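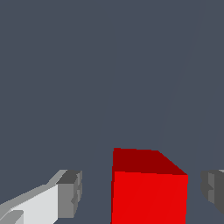

Week 7 — Collecting demonstrations in simulation

Each group records 95 demonstrations of the cube lift in Zuredov. One demonstration is one episode: approach, close, lift, hold. Two views are logged at every step, the gripper view and the external view, along with joint positions and the finger opening.

Vary the cube's starting pose between episodes. A policy trained on a single pose memorises the trajectory and fails on any other.
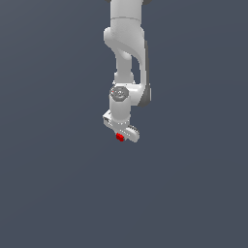

Colour and lighting stay at their defaults until Week 9. Failed grasps are labelled and kept in a separate folder — they are needed for the classifier in Assignment 2.
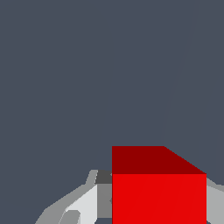 Trim idle steps at the start of an episode, but leave the pause before closure. Export in Sonex format and check that both views have the same number of steps.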